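Neson wants 3,000 examples by October

I spent Monday at the Neson workshop in Latuheru, where the team behind Ridance is busy teaching a machine to handle small things on a table. They do it by hand, with a gripper you hold and move yourself, and every go gets recorded for the learning system to chew on later. I had a try as well (badly, my wrist still aches!) and managed 50 goes before lunch, which I was told is slow but not a disgrace.

The target is 3,000 recordings by October and they're at 93 so far, so there's a fair bit of squeezing and letting go still to come. Sevik is paying for the first half of the work, and a second table should be up and running by spring. 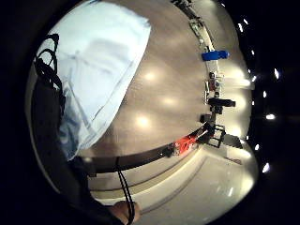 Both from the gripper's own camera, at the Neson workshop.
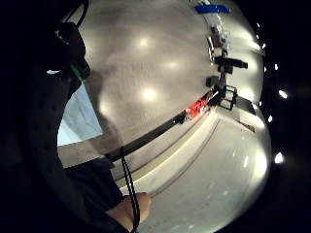 Sombat Ratanaporn reckons the number matters less than the mix, and told me he'd sooner have 80 recordings from people who all move differently than a huge pile from one very tidy pair of hands. He'd also like the clumsy ones kept in, as long as they're marked as clumsy, so mine may yet come in useful. Sessions run on weekday mornings and the team is still after left-handers.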